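The Slow Return of the Evening Class
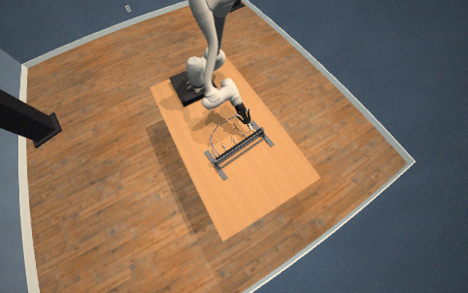
Idun Løken reckons she learnt more in her first term of Friday night bookbinding than in a whole year of watching videos at home, mostly from seeing other people's spines come out crooked too.

I have now heard some version of that in every evening class I've dropped in on this winter, and I have dropped in on a lot of them. Pottery, upholstery, beginners' Turkish, bread. The evening class was meant to be finished. Fees had gone up, the old brochures had stopped coming through the door, and anyone who wanted to learn to darn a sock could do it on the sofa with a phone propped against a mug. And yet there I was in the rain outside Flondano, a former carpet showroom with terrible heating, queuing to get into a class on mending chairs!

Flondano opened with 3 courses and now runs 30. The chair class is the one people fight over. You bring your own wreck (mine was a dining chair with a seat like a hammock) and spend ten weeks taking it to bits, and the first two of those weeks are nothing but pulling out tacks. I loved it. There is a particular noise a tack makes when it finally lets go, and when a dozen people are at it the room sounds like a very slow hailstorm.

The bread course at Gökçe is a different sort of evening altogether, loud and floury and over by nine. It takes place in the back kitchen of the café after closing, and you go home with a loaf under your coat. The simit lesson fills up first. Shaping the rings looks easy until you try it, and mine unrolled themselves on the tray, every last one, but they tasted wonderful.

Then there's Ponik, which does languages and only languages, above a shoe shop. No textbooks for the first month. You learn to order soup, complain about the bus and ask after someone's mother, and you do it out loud, badly, with strangers. Last year 453 people signed up, more than the stairs can comfortably take on a Monday, and there is a waiting list for Portuguese that reaches into April.

What does it cost? Less than I'd feared. The chair course came to 100 pounds with the webbing and horsehair thrown in, and Gökçe charges by the night, so you can try one and see. Tito, the little print studio by the canal, lets you pay in instalments and keeps two places each term for people who can't pay at all.

The thing I hadn't expected was the tea break. At every single place it ran over. People who had spent an hour in silence over a bit of lino were suddenly swapping bus times, plum jam and the number of a good plumber. At Tito the kettle goes on at half past seven and it can be gone eight before anyone picks up a roller again, and the tutor gave up minding ages ago.

New terms start after Easter at most of these places, and booking for the chair class opens at seven in the morning. Set an alarm. I have already put my name down for part two, and I've found another chair in a skip.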